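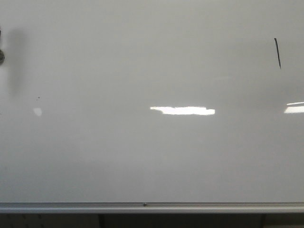
Where the money stands

This is the second report on the writing surfaces grant at the Toft building, and it will be less cheerful than the first. The amount spent so far is £417. Most of that went to Arkell for the glossy board in the long room, including fitting, and the rest went on pens and cleaning fluid. The February report promised that the new surface would "end the problem of ghosting". I didn't write that sentence and would not have signed it.

The board wipes back well enough. In ordinary use it gets down to a pale grey with very little left on it, perhaps one short black stroke that somebody's sleeve missed, and a soft grey smudge over to the left. How much of the smudge is old ink and how much is the cloth being dirty I can't tell you. Arkell's fitter says the coating needs time to "settle". I have asked what that means and am still waiting for an answer.

Glare is the bigger complaint. The overhead lights show as hard white bars across the middle of the board, at about the height where most people want to write. From the chairs by the door, anything put there is difficult to read. We raised this before the order was placed and were told the finish was "low reflection". I'd like the funder to see that it isn't.

The edge of the board is a better piece of work. The metal strip is narrow and plain, and I have no quarrel with it. The grey metal next to it already has marks, among them a small brownish stain on the left. The white surface has a faint pale scratch too, hard to find unless you are looking for it. There is some tiny print in the corner that I take to be a label, though I couldn't read it.

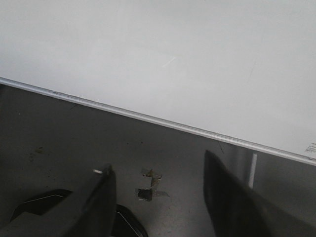 Pens

Two makes were tried, Latel and Jolo, for two weeks each. Marthinus Tshabalala ran the trial and kept the notes, which are careful and which I have read twice. His view is that Latel wipes off more cleanly and Jolo lasts longer. My view is that the users were never told which pen they had, then compared them from memory over tea, and that I wouldn't spend money on the strength of it.

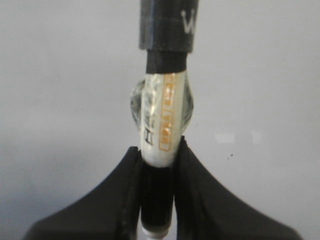 The notes also leave out how long the ink stayed on the board before wiping. Anyone who has used one of these surfaces knows that a line left overnight is a different job from a line left for a minute. Marthinus accepts this and will repeat the trial with the times written down. Until then we are buying whatever is cheapest – the stationery cupboard will survive.

Cleaning

The cleaners now do the board at the end of each day with a damp cloth, then a dry one. The spray that came with it has been put away.

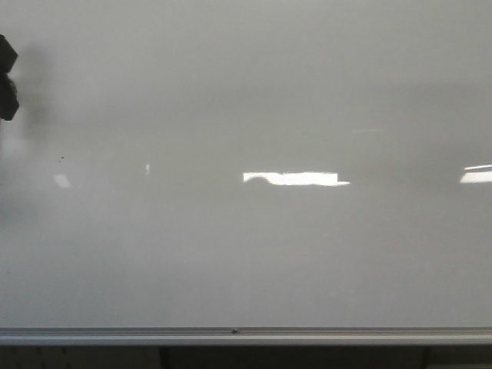 It made the surface squeak and I saw no other effect. A fully blank board is now a normal thing to find in the morning, which is an improvement on the old one, though the old one was never cleaned on any schedule at all. I would be wary of giving the new coating the credit.

What we are asking for

No further boards should be ordered from Arkell until the glare has been dealt with. Turning or covering the lights nearest the board would cost less than replacing it, and we'd like permission to move the unspent pen money across for that. The repeat pen trial needs no funding. Arkell's written reply about the coating will be sent on when it arrives.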